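The white tables for the small rooms on the second floor of the Distham building are in, and the last of them was put against its wall on December 5, 2018. They replace the folding tables that came over with us from the Ventura office in August.

Ezequiel Valdovinos placed the order with Loletti, 13 tables at a total of $2,138 including delivery. The tops are plain white with rounded corners, and the legs stand on wide bars, so please lift a table at both ends when you move it and do not drag it over the wood floor.
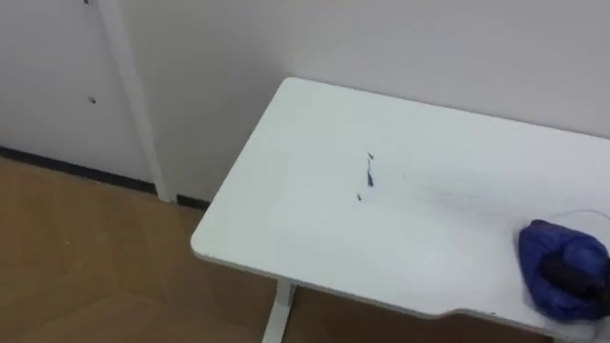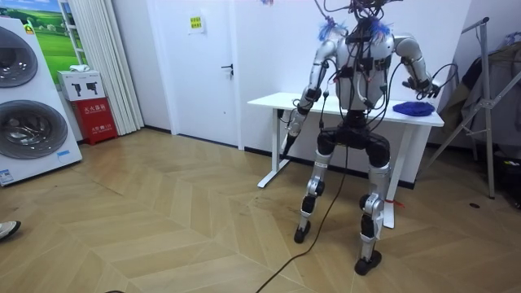
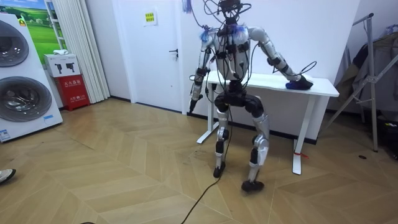

One of the new white tables on the second floor.

White tops show everything. Marks and light scuffs should be wiped off with a damp cloth and a drop of dish soap at the end of the day. Do not use the scouring pads from the kitchen. Cloths are kept in the hall closet, second shelf.

Take your things with you when you leave a room, including cables. Anything left overnight goes in the bin at the front desk and is held there for two weeks.

The old folding tables are in the Wirar storage unit. Staff who want one for home should write to Ezequiel with their name and extension, 288 for the office line. Chairs are a separate order and have not been scheduled.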